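首页 > 实务指南 > 合同管理
如何发出一份有效的合同通知
作者:Anselmo Echevarría
阅读对象:企业法务、合同管理员、采购与销售部门负责人
收藏 打印 转发给同事

本文说明怎样依照合同的通知条款,起草、发出并留存一份正式通知。适用的情形包括解除合同、催告履行、质量异议、不续约、涨价或调价、变更收款账户、债权转让以及不可抗力。文中的做法以中国法律管辖的商事合同为前提,涉外合同请另外核对适用法律和争议解决条款。

文中以一份供货合同贯穿始终:买方 Bilten,卖方 Starkach,Starkach 的仓储和配送交给 Scanlon,Jerkberg 为 Starkach 提供保证担保。合同约定,任何一方不续约须在期满前 100 日书面通知对方,违约方收到催告后有 26 日的补救期。

动手之前

先把下列材料放到同一个文件夹里,再开始写字。
合同正文,以双方签章的版本为准。
全部补充协议、附件、订单和会议纪要。
双方此前关于联系人、地址变更的往来函件。
与本次通知事由有关的证据,例如验收单、对账单、邮件、付款凭证。
本公司的用印审批流程和授权文件。

补充协议要按签署先后读一遍。很多合同的通知地址写在正文末尾,后来又在某份补充协议里改过,改动的那一句常常夹在价格条款后面。Bilten 与 Starkach 的合同就是这样,正文写的是 Starkach 的注册地址,第二份补充协议把收件地址改成了它的运营办公室,收件人也从法定代表人换成了商务部负责人。只看正文发函,会发到一个合同上已经失效的地址。

一、找到通知条款并逐项摘录

通知条款多数放在合同尾部的"其他约定"或"一般条款"里,标题可能是"通知""送达""联系方式"。有的合同没有单独条款,只在签署页填写了地址和电话。还有一类写在争议解决条款里,约定某地址同时作为诉讼文书的送达地址。

摘录时做一张表,左边是项目,右边照抄合同原文,不要改写。项目如下。
形式:书面、加盖公章、电子邮件、传真、平台站内信。
送达方式:专人递交、挂号信、快递、电子邮件,是否要求同时使用两种。
收件人:公司名称、部门、职务、姓名。
地址:邮寄地址、电子邮箱。
抄送:是否要求抄送律师、担保人或其他方。
语言:中文、英文或双语。
视为送达的时间:签收日、寄出后若干日、邮件进入系统时。
工作时间规则:非工作时间送达的,是否顺延到下一个工作日。
地址变更:变更后应当怎样通知,未通知的后果由谁承担。

照抄原文有实际用处。"签收之日视为送达"和"寄出后第三日视为送达"对应两种不同的倒排时间,"可以通过电子邮件发送"和"应当通过电子邮件发送"对应两种不同的做法。凭记忆转述的时候,这些字眼最容易丢。

还要检查特别条款。通用的通知条款之外,解除条款、质量条款、不可抗力条款里可能各有一句自己的通知要求。两者不一致时,先看合同有没有写明优先顺序,没有写明的,两套要求都满足。

合同完全没有通知条款时怎么办

没有通知条款也可以发通知。按照民法典的规则,以非对话方式作出的意思表示,到达相对人时生效。实务上可以同时寄往对方的登记住所、合同载明的地址和实际经营地址,并向履约过程中一直使用的邮箱发送扫描件。寄出前在企业信用信息公示系统上查一次登记住所,把查询页面保存下来。

二、弄清这份通知要产生什么后果

同样叫"函",性质可以相差很远。起草之前用一句话写下目的,例如"要求 Starkach 在补救期内补交欠交的货物,否则 Bilten 有权解除合同"。这句话写不出来,说明业务部门和法务之间还没有谈拢,先回去谈。

催告函。作用是确定对方迟延履行的事实,给出补救的期限,并为以后行使解除权作准备。主张权利的催告到达对方,通常还会引起诉讼时效中断。

解除通知。到达对方时,合同解除。通知里也可以载明,对方在一定期限内不履行债务则合同自动解除,期限届满仍未履行的,自期限届满时解除。发出以后想要收回,基本上只能与对方协商,因此审批层级应当高于一般函件。

不续约通知。只影响期满之后,不改变现有合同期内的义务。措辞里不要出现"解除""终止合作"之类容易引起误会的词。

质量异议通知。合同约定了检验期限的,买方应当在期限内把数量或者质量不符合约定的情形通知卖方,怠于通知的,可能被视为符合约定。没有约定期限的,应当在发现或者应当发现问题之后的合理期限内通知。

债权转让通知。未通知债务人的,该转让对债务人不发生效力。最好由转让人发出,或者由转让人与受让人共同签章。

不可抗力通知。应当及时发出,并在合理期限内提供证明。通知要写清受影响的是哪一项义务、影响到什么程度。

账户变更通知。法律上不复杂,却是诈骗最集中的一类。收到这类通知的一方,应当按照合同里留存的电话回拨核实,来函上印的电话不用。

一份函件只办一件事。催款和质量争议放在一起写,对方往往只回应对自己有利的那一半。确实需要同时处理的,分成两份函,各自编号,同一天寄出。

三、计算期限

期限算错的后果通常比措辞不当严重。建议由一个人计算,另一个人独立复算,两人的结果都写在审批单上。

先确定起点。按日计算期间的,开始的当日不计入,从下一日起算。合同另有约定的按约定。

再确定单位。"日"和"工作日"不同。合同没有定义"工作日"时,一般理解为法定工作日,调休的周末是否计入容易起争议,算的时候取对自己更不利的那一种。

然后确定终点。期间的最后一日是法定休假日的,以休假日结束的次日为最后一日。这个规则可以延后终点,但不要把它当成余量来用。合同写的是"期满前 100 日",属于倒着往前数的期限,遇到休假日能不能顺延,各方看法未必一致,稳妥的办法是提前到休假日之前送达。

还要看清是"发出"还是"送达"。Bilten 的合同写的是"应于期满前 100 日书面通知对方",没有说以寄出为准。按到达生效的规则,应当理解为在这一天之前到达 Starkach。假如截止日落在十月,长假期间收发室可能不上班,快递会停在代收点,所以寄出的时间应当安排在假期以前。

倒排的顺序如下。
第一步,写下合同要求送达的最后一日。
第二步,往前减去合同规定的视为送达天数,没有规定的,减去一次完整的投递和一次补投所需要的天数。
第三步,再减去用印和审批需要的天数。
第四步,得到定稿的最后一日,写进日历,并设置提醒。

如果倒排之后发现时间已经不够,改用专人递交,同时发送电子邮件,两种方式都要留下凭证。合同没有认可专人递交的,仍然要把快递寄出。

四、起草正文

正式通知不需要写长。除去附件,一般不超过两页。下面是常用的顺序。

标题

标题写明性质,例如"关于不续签供货合同的通知""关于限期交付货物的催告函"。不要只写"函"或"联络函"。有的合同约定,只有明确标示为"违约通知"的文件才能启动补救期,这种情况下标题必须使用合同里的原词。

编号和收件信息

编号用公司自己的发文规则。收件人的公司名称要写全称,与营业执照一致。部门、职务、姓名、地址、邮箱照抄摘录表。对方更名的,写现在的名称,括号内注明原名称。

合同的指向

写明合同名称、合同编号、签署各方和补充协议。双方之间有多份合同时,这一段不能省。可以这样写:

"贵我双方签署的《供货合同》(下称'合同')及其全部补充协议正在履行之中。本通知依据合同通知条款及交付条款作出。"

事实

只写与通知目的有关的事实,按时间先后排列,每一项事实对应一份附件。不写推测,不评价对方的动机,不写"恶意""欺骗""毫无诚信"这一类词。数字要与附件一致。下面是一段催告函的事实部分:

"根据第四号订单,贵司应向我司交付 2000 件货物。截至本通知发出之日,我司已验收入库 1800 件,尚欠 200 件未交付。验收单见附件一,对账邮件见附件二。"

数字的加减要自己核一遍。业务部门给的欠交数量有时包含了退换货,有时包含了在途货物,与验收单对不上。在途的货物由 Scanlon 承运,应当请仓库确认截至某一时点的入库数量,并把这个时点写进函里。

依据

引用合同条款时写条号,并抄录关键的一句。引用法律时写法律名称和条文,起草人没有把握的条文不要引。引错条文一般不影响通知的效力,但会给对方回函时提供话题。

要求或者声明

这是全文最重要的一段,单独成段,语气确定。

催告函写:"请贵司自收到本通知之日起 26 日内,向我司交付上述欠交货物。逾期未交付的,我司将依照合同及法律规定行使包括解除合同在内的权利。"

不续约通知写:"我司决定在合同期限届满后不再续约。合同于期限届满之日终止,届满之前双方仍应继续履行各自义务。"

解除通知写:"我司现通知贵司解除合同,合同自本通知到达贵司之日解除。"

避免使用"拟""考虑""保留解除的可能""希望能够"之类的说法,除非本意就是商量。实务中有不少争议,起因就是一方认为已经发出解除通知,另一方认为收到的只是一份沟通意见的信。

权利保留

结尾加一句即可:"本通知不构成我司对合同或法律项下任何权利的放弃。"权利保留不能补救前文的矛盾。前面写了"同意延期至月底",后面再写不放弃权利,延期仍然可能被认定为有效。

联系人

写一名能够接电话、了解情况的人,附上电话和邮箱。注明此人只负责联络,任何对合同的变更须由双方书面签署。

附件清单

逐项列出名称和页数。附件用复印件,原件留在公司。

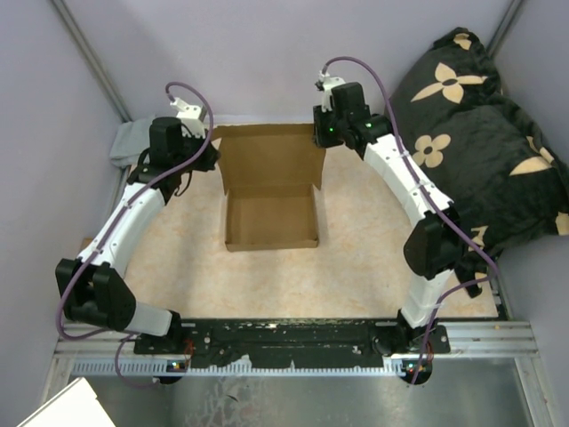
合同管理 · 发送与留证

五、审批、签章与授权

定稿之后,先走内部审批,再用印。审批单上至少应当有业务部门负责人、法务和有权签署人的意见。解除通知和涉及较大金额的索赔函,建议增加财务部门的意见,方便确认未结款项、预付款和保证金的数额。

签章要看合同的要求。合同约定"加盖公章"的,不要用合同专用章或者部门章代替。合同约定"由授权代表签字"的,核对签字人是否在授权名单上,授权是否仍在有效期内。人员已经离职而授权名单没有更新的,先更新名单并通知对方,时间来不及的,由法定代表人签字。

多页函件加盖骑缝章。附件页数较多的,附件与正文一起骑缝。签署日期填写实际用印的日期,不倒签。倒签的日期与快递面单、邮件发送时间对不上,会影响整份文件的可信程度。

制作份数一般是三份,一份寄给对方,一份归档,一份备用。需要抄送担保人的,再加一份。

委托律师发函的,律所应当持有公司的授权委托书。对于解除通知,有一种谨慎的做法:由公司自己签章发出通知,律师函作为附函同时寄出,避免对方在授权问题上纠缠。

六、发送

快递

选择能够提供签收底单、投递记录可以查询的快递服务。不少法务部门习惯使用邮政特快专递,法院对它的投递记录比较熟悉。合同指定了快递服务的,按指定的用。

面单的填写有几个要点。
收件人栏写公司全称加收件人姓名,不要只写姓名。
地址照抄合同,楼层和房号不能省。
电话写合同载明的号码,有新号码的可以加写在后面。
内件品名一栏写明文件名称和合同编号,例如"关于限期交付货物的催告函(第四号订单)"。不要只写"文件"。
寄件人写公司全称,与函件落款一致。

内件品名没有写清楚,对方可以承认收到了一个信封,同时说里面是别的东西。这个抗辩在诉讼中经常出现,应对的成本远高于多写一行字。

封装时,由两个人在场。一人核对函件和附件清单,另一人拍摄从展开函件到封口、贴面单的连续视频,中途不要暂停。视频里应当能够看清函件首页、签章页和面单。拍完以后立即上传到案件文件夹,原始文件保留在拍摄设备上,不要裁剪。

寄出后每天查一次投递状态,直到签收。签收以后,下载投递记录,并向快递公司申请签收底单。快递公司保存底单的时间有限,签收当周就申请。

电子邮件

合同认可电子邮件的,邮件就是正式送达。合同没有提到电子邮件的,邮件作为补充。

发送时使用公司域名的邮箱,收件地址照抄合同。邮件主题写函件的完整标题和编号。正文写明:"附件为我司签章的正式通知,请查收。"附件使用签章后的扫描件,格式为 PDF,不要加密,也不要放在会过期的网盘链接里。

抄送给业务对接人和本公司的归档邮箱。不要用密送,日后出示邮件时,密送的收件人信息不一定显示得出来。

发送后检查有没有退信。退信也要保存,它能说明对方邮箱停用的时间。遇到退信,当天改用其他方式再发一次。

即时通讯

业务人员平时用即时通讯软件联系得多,对方也会在聊天里答应很多事情。正式通知不建议只通过聊天发送。可以在快递和邮件发出之后,由业务人员把扫描件转发给对方的对接人,并写一句:"正式通知已于今日寄往贵司合同地址,快递单号如下。"对方回复"收到"的,截图并保留手机里的原始记录。换手机之前先做迁移,确认记录仍能打开。

专人递交

两人同行,带上函件两份和一份回执。对方前台签收的,请其写明姓名、职务、时间,并加盖收发章。对方拒绝签收的,留下函件,记录时间、地点、接待人员的说法,在合法的范围内拍照或者录音。回到公司以后写一份递交经过说明,两人签字。金额较大的,可以申请公证机构对递交过程或者邮寄过程办理公证。

七、对方拒收、退件或者不在原址

快递被退回时,不要拆封。退件应当连同面单原样保存,信封上的退回原因和戳记要拍照。拆开以后就很难证明里面是什么。

退回原因不同,处理也不同。

拒收。函件寄到了合同约定的地址,对方无正当理由拒收的,一般不影响送达的认定,合同里通常也会有"拒收视为送达"的约定。仍然建议当天补发邮件,并在邮件中说明快递已被拒收。

查无此人。先核对面单有没有写错。没有写错的,查找对方有没有发过地址变更通知。合同约定变更方有通知义务而对方没有履行的,寄往原地址的后果由对方承担。同时再寄一份到登记住所。

搬迁。向登记住所和已知的新地址各寄一份。函件内容不变,编号不变,在函件首页标注"补寄",并注明首次寄出的情况。

电话无人接听,逾期未取。这种情况最麻烦,快递停在代收点,既没有签收也没有拒收。联系快递公司要求再次投递,同时用邮件和短信提醒对方取件,保留提醒记录。期限快要到的,直接改为专人递交。

八、抄送担保人和其他相关方

Jerkberg 是保证人,主合同的变化会影响它的责任。需要注意两点。

第一,债权人和债务人未经保证人书面同意,协商变更主合同内容,加重债务的,保证人对加重的部分不承担保证责任。因此,如果 Bilten 在催告之后同意 Starkach 改变交货数量或者期限,应当事先取得 Jerkberg 的书面同意。

第二,保证期间。一般保证的债权人应当在保证期间内对债务人提起诉讼或者申请仲裁,连带责任保证的债权人应当在保证期间内请求保证人承担保证责任。把催告函抄送给连带责任保证人,不当然等于请求其承担责任。需要主张的,单独给保证人发一份函,写明要求其承担保证责任,并单独寄送。

Scanlon 与 Bilten 之间没有合同关系,一般不必向它发正式通知。需要它配合核对入库和在途数量的,由 Starkach 出面,或者用普通的业务邮件询问。给没有合同关系的第三方发函时,不要附上含有价格和违约内容的文件,先看保密条款。

九、送达以后的跟进

签收当天,在台账里填写送达日期、送达方式、凭证所在的位置,以及由此开始计算的下一个期限。

举一个计算的例子。Starkach 在周一签收催告函,补救期为 26 日,收到的当日不计入,从周二起算第一日,数到第 26 日届满。届满日的下午,请仓库出具一份截至下班时间的入库确认。没有入库的,由业务部门和法务决定是否发出解除通知。

补救期内,业务部门与对方的往来应当与函件保持一致。常见的问题有下面几种。
采购人员在聊天里回复"晚几天也可以",实际上给对方展了期。
仓库照常接收与约定不符的替代货物,没有作任何书面说明。
财务按照原来的计划付清全款,没有核对催告函里提到的扣款权利。
销售或者采购部门又下了新的订单,对方据此主张双方已经选择继续合作。

在函件寄出的同时,给内部相关人员发一封简短的邮件,说明函件的内容、期限,以及期限内哪些事情需要先问法务。邮件不用写法律分析,写清楚能做什么、不能做什么即可。

收到对方回函的,登记收到的时间,并保存信封。回函里的事实陈述如果与己方不一致,应当在合理时间内书面回应。沉默一般不构成同意,但长期不回应会影响以后的说服力。

解除权有期限。法律没有规定或者当事人没有约定解除权行使期限的,自知道或者应当知道解除事由之日起一年内不行使,或者经对方催告后在合理期限内不行使的,该权利消灭。补救期届满以后暂时不想解除的,也要把这个一年的期限写进台账。

十、归档

每份通知单独建一个文件夹,用编号加标题命名。里面放:
合同及补充协议的扫描件
通知条款摘录表
期限计算表和复算记录
内部审批单
签章后的函件和全部附件
快递面单、投递记录、签收底单
封装视频
邮件原件,以可导出的格式保存,不要只留截图
对方的回函和信封
内部提示邮件

纸质原件放在档案室,索引号写进电子文件夹的说明里。保存时间至少覆盖诉讼时效。普通诉讼时效为三年,可能因催告、起诉等事由中断后重新计算,所以不要从合同期满那天机械地数三年就销毁。

电子邮件要注意邮箱的自动清理规则。有的公司对离职员工的邮箱只保留很短一段时间,负责发函的人离职前,应当把相关邮件导出并移交。

常见疑问

通知里把对方公司的名称写错一个字,还有效吗?
能够从合同编号、地址和内容认定收件对象的,多数情况下不影响效力。发现以后仍然应当重新寄出一份正确的,并说明更正的内容,不要撤回前一份。

合同写的收件人已经离职怎么办?
对方没有通知变更的,照旧写原收件人,同时加写"或现任负责人"。公司全称必须在收件人栏里出现。

双方签的是电子合同,通知也必须走电子平台吗?
看合同和平台规则的约定。约定了平台送达的,按平台操作并导出送达记录。没有约定的,按本文前面的方法处理。

发出解除通知以后,对方把欠交的货送来了,收不收?
先不要在验收单上签字,联系法务。无保留地接收,可能被理解为同意继续履行。需要临时保管的,书面说明系代为保管,不构成对解除的撤回。

对方对解除有异议,我方需要起诉吗?
任何一方当事人都可以请求人民法院或者仲裁机构确认解除行为的效力。是否由己方先提起,取决于未结款项在谁手里、货物在谁手里,以及合同约定的管辖地。

可以直接起诉,不发通知吗?
当事人未通知对方,直接以提起诉讼或者申请仲裁的方式主张解除,获得确认的,合同自起诉状副本或者仲裁申请书副本送达对方时解除。合同约定须先催告的,跳过这一步有风险。

寄出前核对表

合同版本为签章版,补充协议已全部核对
标题与合同用语一致
收件公司全称、部门、姓名、地址、邮箱与摘录表一致
事实部分的数字与附件一致,已由另一人复核
期限起算点写明,是"收到之日"还是"寄出之日"
要求或声明单独成段,没有含糊的用语
签章符合合同要求,日期为实际用印日期
附件齐全,页数与清单一致
面单内件品名写有文件标题
封装视频已拍摄并上传
邮件已发送,没有退信
内部提示邮件已发送
台账已登记下一个期限

本文为一般性的操作说明,不构成针对具体事项的法律意见。法律和司法解释会有修改,使用前请核对现行文本。

标签:合同通知 送达 催告函 解除合同 期限计算
相关阅读
供货合同检验条款怎么写
保证合同签署前要看的几处
授权委托书的期限与撤回
上一篇:补充协议的编号与归档
下一篇:对账函的回函怎样处理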